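Robot technician / cell minder – laundry cell, Silwood site

Posted 2019-12-02
Ref. 1126
Part time, 24 hours a week, with a view to more

Pivo is looking for one person to look after one robot. It's a two-armed humanoid, it stands in front of a washing machine most of the day and loads and unloads clothes. It needs somebody who will keep it running, fix the small stuff and write down the big stuff. Start as soon as you can.

About the cell

One robot, one front loader, one basket, tile floor. The cell was put together in November at our Silwood building and has been running short shifts. The left and right arms do not carry the same end piece – gripper on the right, hand with fingers on the left – so you'll be keeping two sets of spares and two checklists. Please don't apply if that already sounds annoying.

What you'd be doing

Before each shift: power up, home both arms, check the basket position against the floor plan, run the slow load with one garment and watch the whole thing with your hand near the stop button.

During: swap garments, clear jams, restart. Dark clothes give us more trouble than light ones, the drum is dark inside and the robot loses the edge of the fabric. You'll be re-doing those a lot. When the right arm goes in toward the drum the wires at the wrist have to have enough slack to follow the forearm but not so much that they catch on the rim. Setting that slack is a good part of the job.
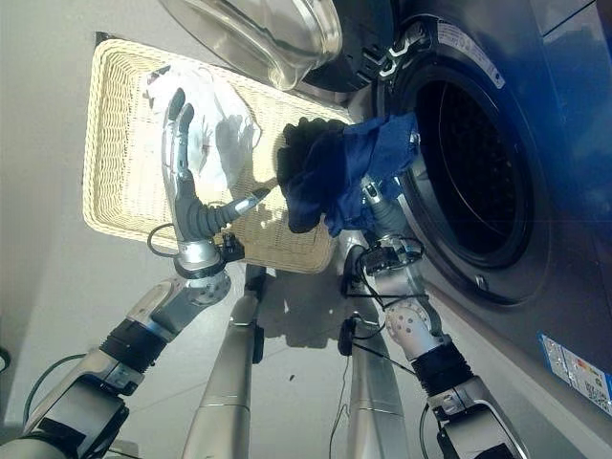 After each shift

Wipe down both arms. Lint gets everywhere, look round the joint covers and in the folds of the rubber sleeves.
Look over every cable from wrist to shoulder, re-tie what has moved.
Check fingertips on the hand for wear.
Check the door hinge and gasket on the washer. A door that sags even a little throws the reach off.
Fill in the log. Every stop gets a line, even the dumb ones.

Once a week theres a longer service, roughly 90 minutes, two people. Joint play, connectors, bolts on the legs, recalibrate if needed. Parts come from Bataineh, you'd be the one ordering them.

You should have

Hands-on repair work of some kind. Robots great, but copiers, appliances, bikes, vending machines all count.
Comfortable with a crimp tool, a meter and a torque wrench.
Can follow a wiring diagram and say so when it's wrong.
OK on your feet and OK kneeling on tile.
Patience with laundry.

Nice but not needed: any Linux, any experiance with grippers, a driver's license (now and then you'd pick up parts from the Plallcombe store).

No degree asked for. We train on the arm software, takes 5 days, paid.

Hours and pay

Mornings mostly, some swaps. Hourly rate depends on what you've done before, we'll tell you on the first call. Paid breaks, work shoes and gloves supplied, bus stop outside.

To apply

Send a short note and a resume to the Pivo hiring desk, put the ref number in the subject line. In the note tell us about one machine you kept alive longer than it should have been – what broke, what you did. Half a page is plenty. No cover letter.

If we like it you come in for a trial morning with the cell, paid. Bring ID and closed shoes. No agencies please.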